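검색어를 입력하세요 검색 통합검색 닫기

보도자료

피투라, 호텔·레스토랑용 테이블 리넨 신규 라인 '드레니아' 국내 공급 시작
청록 계열 테이블보를 포함한 8가지 색상, 7월부터 세탁·수선 서비스도 운영

2019년 4월 9일

업소용 섬유 제품 공급사 피투라(Fitura)는 호텔과 레스토랑, 연회장을 위한 테이블 리넨 라인 '드레니아(Drenia)'의 국내 공급을 시작한다고 밝혔다. 드레니아는 테이블보, 냅킨, 러너의 세 품목으로 구성되며 색상은 모두 8가지다. 주문은 피투라 영업부와 지역 대리점을 통해 받는다.

드레니아는 피투라가 직물 제조사 필리펜코(Pylypenko)와 함께 개발했다. 개발에는 14개월이 걸렸다. 직조와 염색은 필리펜코 공장에서 맡고, 재단과 봉제, 최종 검품은 피투라가 직접 한다. 두 회사는 앞서 주방용 행주와 앞치마를 함께 만든 적이 있으나 홀에서 쓰는 제품을 공동으로 내놓는 것은 처음이다.

업소용 테이블 리넨은 가정용과 쓰이는 조건이 다르다. 점심과 저녁 영업 사이에 한 차례 교체하는 매장이 많고, 연회장에서는 행사가 이어지면 하루에 여러 번 걷어 내고 다시 깐다. 고온 세탁과 기계 건조를 거치면 가장자리가 먼저 상하고, 짙은 색은 접힌 자리를 따라 색이 옅어지기 쉽다. 같은 날 산 테이블보라도 세탁 횟수가 다르면 나란히 깔았을 때 색 차이가 드러난다.

피투라는 제품 기획 단계에서 거래처 홀 관리자와 세탁 담당자를 면담했다. 가장 많이 나온 요구는 추가 주문한 제품의 색이 기존 제품과 맞아야 한다는 것이었다. 모서리 봉제가 풀리는 문제, 보관 중에 생긴 접힘 자국이 잘 펴지지 않는 문제가 그 뒤를 이었다. 다림질 설비가 없는 소규모 매장에서는 자국이 남은 채로 손님을 받는 경우도 있다고 했다.

나딘 살라메(Nadine Salameh) 피투라 제품기획 총괄은 "처음에는 새로운 무늬를 넣는 방향으로 준비했는데 면담을 하면서 계획을 바꿨다"며 "현장에서는 무늬보다 내년에 같은 색을 다시 살 수 있는지를 더 궁금해했다"고 말했다. 드레니아는 전 품목이 무늬 없는 단색이다.

색상은 흰색, 아이보리, 밝은 회색, 모래색, 벽돌색, 청록, 남색, 먹색이다. 피투라는 각 색상의 기준 원단을 보관하고, 염색이 새로 끝날 때마다 기준 원단과 대조한 뒤 출고한다. 대조 결과는 납품서에 생산 번호와 함께 기재한다. 고객이 추가 주문을 할 때 기존 생산 번호를 알려 주면 재고 중에서 가장 가까운 색의 제품을 우선 배정한다.

청록은 이번 라인에서 준비 기간이 가장 길었던 색상이다. 초기 견본은 자연광에서는 녹색에 가깝고 홀 조명 아래에서는 파란색으로 치우쳐 보인다는 지적을 받았다. 필리펜코는 염료 배합을 2차례 조정했고, 피투라는 조정된 견본을 낮과 밤의 홀 조명에서 각각 확인한 뒤 생산을 확정했다.

살라메 총괄은 "흰 접시와 유리잔을 쓰는 매장에서 청록 견본 요청이 먼저 들어왔다"며 "해산물을 내는 곳이 많을 것으로 생각했는데 실제로는 예식 연회장의 문의가 더 많았다"고 설명했다.

원단은 면과 폴리에스터 혼방이다. 테이블보는 가장자리를 이중으로 접어 박았고, 모서리는 사선으로 맞물려 두께를 줄였다. 냅킨도 같은 방식으로 마감했다. 러너는 양 끝을 일자로 마감한 형태와 뾰족하게 마감한 형태 중에서 고를 수 있다. 원형 테이블용 테이블보는 주문할 때 테이블 지름과 원하는 늘어뜨림 길이를 함께 적으면 된다.

규격은 정사각형, 직사각형, 원형을 기본으로 한다. 기본 규격에 없는 크기는 맞춤 제작이 가능하나 납기가 기본 제품보다 길다. 맞춤 제작 제품은 봉제 불량이나 규격 오류가 아닌 경우 교환과 환불이 제한된다. 로고 자수는 냅킨과 러너에만 적용되고, 자수 도안은 주문자가 제공해야 한다.

드레니아는 정식 공급에 앞서 레스토랑 운영사 몰레티(Molletti)의 매장 3곳에서 시범 사용을 거쳤다. 몰레티는 매장마다 다른 색상을 배정해 평일과 주말 영업에 모두 사용했다. 피투라는 이 기간 동안 세탁을 마친 제품을 회수해 봉제선과 색 상태를 점검했고, 그 결과에 따라 냅킨 모서리의 땀 간격을 좁혔다. 테이블보 라벨의 위치도 바꿨다. 처음에는 라벨이 모서리 가까이에 있어 손님 무릎에 닿는다는 의견이 있었고, 현재 제품에는 긴 변의 안쪽에 달려 있다.

라벨에는 규격, 색상명, 생산 번호, 세탁 방법이 표시된다. 세탁 담당자가 접은 상태에서도 크기를 구분할 수 있도록 규격별로 라벨 테두리 색을 다르게 했다. 표시 방식은 냅킨을 제외한 전 품목에 적용된다.

피투라는 7월부터 드레니아 구매 고객을 대상으로 세탁·수선 서비스를 시작한다. 고객은 정기 수거와 개별 접수 중에서 선택할 수 있다. 수선 항목은 가장자리 재봉, 작은 구멍의 덧댐, 라벨 교체다. 얼룩이 남아 홀에서 쓰기 어려운 테이블보는 요청에 따라 작은 규격이나 냅킨으로 다시 재단해 준다. 다시 재단한 제품에는 새 라벨을 달고 원래의 생산 번호를 그대로 적는다.

서비스 요금은 품목과 수량에 따라 정해지며, 세부 요금표는 서비스 시작 전에 대리점에 배포된다. 다른 회사의 리넨은 접수하지 않는다. 피투라의 기존 주방용 제품을 쓰는 고객은 수선만 이용할 수 있다.

관리 방법도 제품과 함께 안내한다. 짙은 색은 첫 세탁을 단독으로 하고, 염소계 표백제는 흰색 제품에만 쓴다. 기름 얼룩은 세탁 전에 중성세제로 먼저 처리한다. 건조 후에는 온기가 남아 있을 때 펼쳐 정리하면 자국이 덜 생긴다. 오래 보관할 때는 접는 선을 바꿔 가며 접거나 심지에 말아 둔다. 풀을 먹여 쓰는 매장은 보관 전에 풀기를 빼야 한다.

견본은 사업자 고객에 한해 무료로 제공한다. 견본 묶음에는 전 색상의 원단 조각과 냅킨 1장이 들어 있다. 테이블보 실물 견본은 대여 방식으로 운영하며, 대여 기간이 끝나면 세탁하지 않은 상태로 반납해도 된다. 신청은 피투라 영업부 또는 가까운 대리점에서 할 수 있다. 기존 거래처는 담당 영업사원에게 색상과 규격을 알리면 별도 서류 없이 접수된다.

첫 출고 물량은 흰색, 아이보리, 청록, 먹색에 우선 배정됐다. 나머지 색상도 주문은 바로 가능하며 출고 일정은 주문 확인서에 표시된다. 연회장 개관이나 매장 이전처럼 사용 날짜가 정해진 주문은 접수할 때 날짜를 함께 알려야 한다.

피투라는 드레니아 색상을 당분간 늘리지 않을 계획이다. 살라메 총괄은 "새 색상을 내기보다 지금 있는 색을 꾸준히 공급하는 것이 먼저"라며 "단종하는 색상이 생기면 마지막 생산 전에 거래처에 알리고 추가 주문을 받겠다"고 말했다.

피투라 소개
피투라는 호텔, 레스토랑, 급식 시설에 섬유 제품을 공급하는 회사다. 주방용 행주, 앞치마, 조리복, 객실용 수건을 취급하며, 재단과 봉제, 검품 공정을 자체 운영하고 있다.

보도 관련 문의
피투라 홍보 담당

관련 보도자료
피투라·필리펜코, 주방용 행주 공동 생산 계약 연장
피투라, 조리복 치수표 개편
객실용 수건 포장 방식 변경 안내
몰레티, 매장 유니폼 공급사로 피투라 선정
피투라 대리점 견본 대여 절차 안내
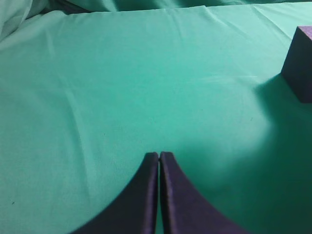 청록색 천. 사진 제공: 피투라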